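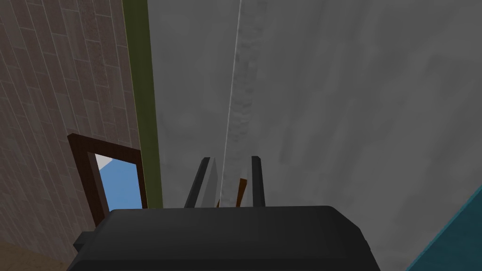
Last updated: September 18, 2018

Subject: Re: Handetti drawer task, arm stops mid-reach

> We're running the drawer task in Claritz with the two-arm model and
> the right arm keeps stopping partway to the handle. No error, the
> clock keeps running, the arm just holds. Restarting the episode
> clears it. Is this the contact bug from May, or something new?

It's something new. We had the same thing in the attic room and spent most of last week on it.

The May bug was in the contact solver and it always left a warning in the log. This one leaves nothing. The joint targets stop changing, but the controller still reports that it is tracking. In our logs the hold begins at step 3,057 if you use the default settings, and earlier if you raise the control rate.

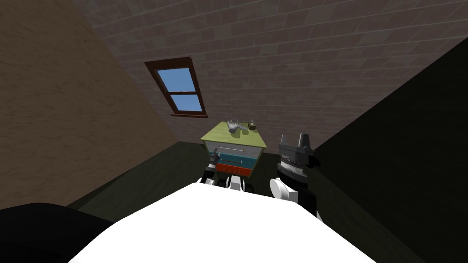
We ran 60 episodes with both arms active and 17 of them stalled. With the left arm parked and its controller off, none did. That pointed to the self-collision check. When both grippers are near the chest, the check can return a distance of zero for a pair of links that are well apart, and the safety layer then freezes the targets. It is supposed to raise a fault when it does that. In the Ostier branch the fault gets raised and then cleared in the same step, so the logger never sees it.

The part that bothers me is the silent freeze. In simulation you lose an episode. The same safety layer runs on the Poulain hardware, and a person watching an arm hold still with no fault showing could easily take it as safe to reach in. If the zero distance clears, the arm picks up its old target at full speed. We got that to happen in 4 of the stalled episodes by nudging the left arm away.

For now:

- Turn on latched faults in the safety config. It is off by default.
- Set the log level to debug for the collision check only – the full debug log is too big to be useful.
- If an arm stops on the real machine, hit the e-stop before going near it, whatever the panel says.

I have a patch that keeps the fault latched until someone resets it by hand. It doesn't fix the bad distance. I'm still looking for that, and I suspect the simplified finger meshes. If you can send a log from a stalled run with your link names in it, I'll compare it to ours.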